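FOR IMMEDIATE RELEASE

Berkska Lake Services to Open Seasonal Car Ferry Route Between Asden and Denow

Crossing will carry vehicles, bicycles and foot passengers from June; reservations for the first season are now open

ASDEN – Berkska Lake Services announced today that it will begin a seasonal car ferry route between Asden and Denow in June. The route will give drivers a direct way across the lake and will replace the passenger-only boat that has linked the two towns in summer. Travelers with vehicles now have to follow the shore highway around the south end of the lake to reach Denow.

The service will be operated by the motor vessel Adebisi, which the company bought last year and refitted over the winter at its own dock in Asden. The vessel has an enclosed passenger cabin, an open upper deck, and a single vehicle deck loaded from the bow and unloaded from the stern. Motor homes and cars towing trailers will be accepted on all sailings, subject to space and to the height limit posted at both docks.

"Visitors have asked for this crossing for as long as I have worked on the lake," said Ikechukwu Babalola, general manager of Berkska Lake Services. "Many of them are on a longer trip north and do not want to lose half a day driving around the water. They would like to sit on deck with a cup of coffee and arrive ready to go on."

Schedule

The Adebisi will make two round trips a day throughout the season. The first boat leaves Asden at 7:30 a.m. and the second at 1:45 p.m. Return sailings leave Denow at 10:30 a.m. and 5:00 p.m. The morning departure from Asden is timed so that drivers who stay in town overnight can reach the northern campgrounds before the afternoon check-in period.

Vehicles must be in the boarding lanes 40 minutes before departure. Foot passengers and cyclists may board until 15 minutes before departure. Spaces not claimed by the vehicle deadline will be released to the standby lane in the order in which cars arrived.

Sailings may be delayed or canceled in high wind. The company will post the status of each sailing on its website and on the electronic sign at the Asden exit, and will send text messages to customers who leave a cell phone number when they book. Customers whose sailing is canceled by the company may move to another sailing without charge or receive a full refund.

Fares and Reservations

Fares are charged by vehicle length, with passenger tickets sold separately. Children under five travel free. Bicycles are carried at a flat rate, and kayaks and canoes on a roof rack are carried at no extra cost provided the vehicle stays within the height limit. Residents of Asden and Denow may apply for a discount card at either ticket office and should bring proof of address.

Reservations are strongly advised for vehicles during the school vacation period and on holiday weekends. A share of the vehicle deck will be held back from advance sale on every sailing for drivers who travel without a booking.

An early booking period was offered to customers of the former passenger boat. The company received 2,084 vehicle reservations during that period, most of them for crossings in July and August. Space remains on nearly all sailings in June and September.

Dock Improvements

Work at the Denow dock is complete. It included a wider loading ramp, new fenders along the pier, and a resurfaced waiting area with separate lanes for cars, trailers and bicycles. The old ticket window has been replaced by a heated waiting room with restrooms, which will stay open until the last boat of the day has left.

At Asden, the company has moved the vehicle entrance from Harbor Street to the north side of the terminal so that waiting cars will no longer back up past the shops. Long-term parking for foot passengers is available in the gravel lot behind the terminal. Overnight camping is not permitted in the lot or in the boarding lanes.

"The first thing people see of Denow will be our dock, and it should be easy to use," said Covadonga Goicoechea, director of visitor services for the company. "We have put up clear signs from the highway, and our staff will be in the lanes to help drivers who have never taken a car onto a boat before. Anyone pulling a trailer can ask to be loaded early."

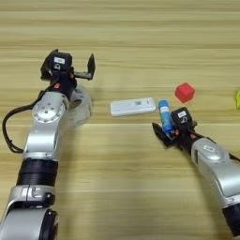 Two robot arms reach toward a small group of objects, among them a blue glue stick and a red cube, on a light wooden tabletop.

On Board

Hot and cold drinks, sandwiches and baked goods will be sold in the cabin. Picnic food may be brought aboard. Drivers and passengers must leave the vehicle deck once the ramp is raised and may return only when called by the crew. Dogs are welcome on the upper deck on a leash, and a small section of the cabin has been set aside for passengers traveling with pets in bad weather.

The cabin, restrooms and snack counter are on the same level and can be reached from the vehicle deck by elevator. Passengers who need to park near the elevator should tell the ticket office when booking and again on arrival at the boarding lanes.

A free printed map of the drive north from Denow will be handed out on board. It shows scenic pullouts, public beaches, campgrounds, boat launches and gas stations, including the long stretch past the state forest where no fuel is sold. Copies will also be available at the Asden ticket office.

How to Book

Reservations may be made through the Berkska Lake Services website, by telephone, or in person at the Asden ticket office between 8:00 a.m. and 6:00 p.m. The Denow ticket office will open with the first sailing. Customers should have the total length and height of their vehicle ready, including any trailer, bicycle rack or roof load.

About Berkska Lake Services

Berkska Lake Services operates passenger boats, charter trips and dock facilities from its home port in Asden. The company employs year-round and seasonal crew from communities on both sides of the lake.

Media Contact

Covadonga Goicoechea
Director of Visitor Services
Berkska Lake Services, Asden
Telephone extension 2411

Interview requests and requests for press space on the first sailing should be made by telephone before the end of May.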